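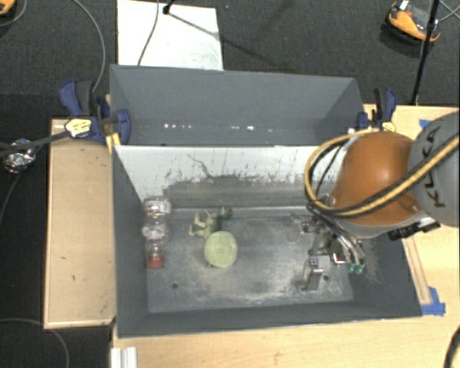
The Mulano open bin is a sloped-wall container for loose parts, returns and mixed small goods. It has no lid and no internal ribs. The left, right and near walls lean outward from a flat floor, so things put in along the edge tend to end up lying on the floor of the bin, like the clear bottle with the red cap along the left wall. Two small round holes go through the floor near the front corners. The finish is gray throughout, and on a bin in regular use it will not stay even. The floor picks up pale scratches and a cloudy look, and a wall that takes most of the knocks can lose its gray over a wide area and show white.

Wear

We get asked about this more than anything else. The gray is a surface coat. Scraping takes it down in patches, usually high on one wall first, and leaves a ragged edge where the coat is still holding. It does not affect how the bin sits or what it can carry. If appearance matters to you, recoating is available through Zelley at 59 dollars per bin, and takes 8 working days from the time the bin reaches them. Most customers leave it alone.

A line or mark in the coat is worth a look when you clean the bin. Run a fingernail across it. If the nail catches and you can feel the line on the outside of the wall as well, take the bin out of use and write to us with the order number.

What it is used for

Bins in this series go to packing rooms, repair counters, toy libraries and sorting stations. They are meant for mixed contents: bottles, small figures, soft items, boxed goods up to the size of a shoebox. They are too open for screws and washers. For those, order the Yeoh insert tray, which drops in and rests on the slope of the walls a little below the rim.

Small see-through items are hard to pick out against the gray floor, brown or smoky plastic especially. Brightly colored pieces show up well. If you sort a lot of clear packaging, the Drilladeck floor mat comes in white and fits over the existing holes. It lifts out for washing.

Setting up

Place the bins on a level bench or stand. They can be set one behind another with the rims close together, which is how most sorting stations run them. Do not stack full bins. Empty ones nest, and a light twist frees them if they stick.

Leave the floor holes clear underneath if you plan to fasten the bin down. Two bolts with wide washers are enough, hand tight and then a quarter turn. Bolts are not included.

Cleaning

Warm water and dish soap. A nylon brush is fine. Steel wool and scouring powder will cloud the floor faster than normal use does. Dry the bin before nesting it.

Ordering

Item number 202, gray only. Sold singly or in pairs. The insert tray and the floor mat are ordered separately and are not interchangeable with the ones for the older straight-walled bins — check the letter stamped under the rim if you are unsure which you have. An S means sloped.

Orders placed by 12th March ship from current stock. The next production run is in October. Price list and shipping rates are on the ordering page.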